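From the Bench: The Second Arm (and What It's Going to Cost Us)
2018-01-25

A few of you have stopped me in the hallway to ask whether we're getting another arm this year, so I'll put it in the newsletter and save everybody some hallway time. Short version: yes, I think so, but later than I wanted, and the money is going to look different from what I told you in the fall.

When I wrote the first budget I did what I always do. I opened the Valtier price list, copied down the number for the arm, added a gripper, felt very pleased with myself and went to lunch. Then Joon-young Kwon went over it with a red pen and asked where the spare fingers were. And the cables. And the table! I had a whole robot in there and no line for something to bolt it to.

So we started again, this time from what we go through in a normal month. Joon-young kept a list by the door and everybody wrote on it (thank you, even to whoever wrote "better chairs"). It came out a lot longer than I expected. The arm is still the biggest single thing, sure, but the small stuff piles up – connectors, cable ties, mounting plates, bolts in the one size we never have, and the evenings somebody spends waiting for a part to show up from Paltby.

We have two quotes in hand. Valtier's is lower up front, but shipping and the service plan are extra, and the service plan renews every year whether you remember it or not. Sastley is higher, with the first 3 years of service folded in and a loaner if ours has to go back. I called them both and asked the same questions in the same order, and I'd suggest doing that if you ever have to buy anything like this. The Sastley guy knew the lead time off the top of his head: nine weeks. Valtier said they'd get back to me, and they did, very nicely, with a brochure.

My favorite line in the new budget is consumables. Last year we had no such line at all and I was paying for tape and paper out of the printer money (sorry, printer people). This year it gets $456 of its own, which covers kraft paper by the roll, painter's tape, and groceries.

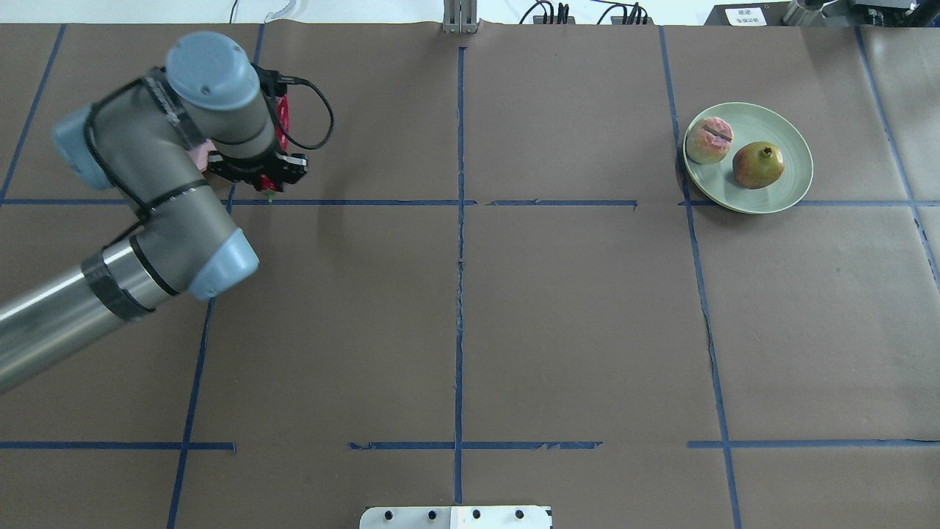
The groceries part got a raised eyebrow upstairs, so I want to be clear that I'm keeping it. Plastic fruit is cheaper in the long run, I know, and we'll buy a set of that too. But real fruit comes in awkward shapes and skins and weights, and that's the kind of thing we want the gripper work to cover. I've put it down as "perishable test items" and I'm hoping that sounds expensive enough to be taken seriously.

One thing still up in the air is where the second arm goes. Nam would like it in the small room next to the loading door, and I'd like it back to back with the first one so they can share tools and one person can keep an eye on both. The small room needs an outlet put in, and I don't have a price for that yet. If you've had electrical work done in the building lately, please tell me what you paid, even if it hurts.

The order has to be in by the end of March to land in this budget year, so I need your wish lists well before then. Drop them in my tray or add to the sheet by the door. Please put a part number if you have one – "the black cable, the good one" is on there twice already and I'm pretty sure they're different cables.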